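Bench Notes > Galleries > Old Machines

Galleries | Teardowns | Parts Wanted | Archive | Contact

The Inside of a Dell: A Gallery

It takes a certain kind of person to open an old office computer in June, when there are gardens to see to. I have a garden. It is doing fine without me, mostly by becoming taller. 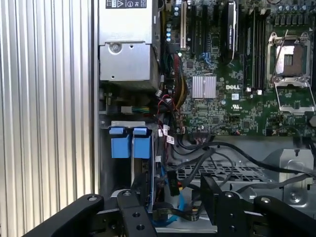

I have a soft spot for office desktops. They were bought by the pallet, pushed under desks, kicked daily and blamed for everything, and they went on opening spreadsheets until someone in purchasing got bored. The inside of one was laid out by people who expected it to be repaired, and it has a tidiness that fancier machines gave up years ago in favor of colored lights. I worked at Alcaraz for long enough to have been issued three of these in a row, each described in the email as "new to you."

One picture in the gallery for now, then, and a line or two for each of the parts in it that I feel strongly about. More pictures will go up when the garden allows.

The power supply

A gray metal box with a label on it, and the label has a warning triangle. Please take the triangle seriously. I will open nearly anything, but I don't open power supplies, and I have turned down perfectly good ones at the Findberg swap meet when the seller told me proudly that he'd had a look inside. A supply either works or goes to the recycler in one piece.

The screw

There's a round silver one on the recessed face of the supply. I mention it for the benefit of readers who collect case screws. I know you're out there – you write to me. My own jar passed 800 last winter and I have never once found the right size in it on the first try. The second try isn't great either.

The logo

DELL, in white, printed on the green board, with a little UL mark underneath. I like a logo that goes where only the repair person will see it. It's the computer version of a name sewn into a coat.

The heatsink

Small, silver, finned, sitting to the left of the logo over a chipset. No fan, no noise, no opinions. The fins hold dust like a comb holds hair, and a soft paintbrush gets it out better than canned air does. I use one from a kid's watercolor set. The professional anti-static brush I ordered from Vornetti cost me more than the last computer I used it on, and it sheds.

The blue capacitors

A cluster of them, up by the beige slot. Anybody who fixed computers in the bad capacitor years still looks at the tops first, checking for a bulge, before saying hello to the owner. I can't stop doing it. I do it to other people's radios.

The slots

One beige, the others black, with a black card standing upright among them. I've been told that the color of a slot means something and I've been told that it means whatever plastic was cheap that month. Both of the people who told me this were very sure. If you're pulling a card, look for the catch at the end of the slot before you pull. Ask me how many catches I have in the drawer, on their own, with nothing to catch.

The memory slots

Black, with small white latches at the ends. Push memory in until the latch clicks, then push again, as the first click is often a lie. I'd put half of the "dead" computers I've been handed down to this, and I've accepted several thank-you cakes for fixing them. I regret nothing about the cakes.

The socket

Empty, with the silver frame open and the lever up at its angle. Of everything in the box, the open socket is the part that makes me hold my breath. The contacts inside are tiny and they don't forgive. Don't touch them, don't blow on them and don't set your coffee anywhere in the same zip code. If you still have the plastic cover, use it. If you threw it away, Esteo sells a bag of 200, and you'll need one, and then you'll own the other 199 for life.

The ridged panel

Silver, corrugated, all grooves. I have no technical remarks to make about it. I just think it looks good – a bit like a garage door for a very small car.

Comments are closed on the older galleries, but the Parts Wanted page is open, and I'm still after a set of drive rails in the green plastic. Blue ones I have plenty of.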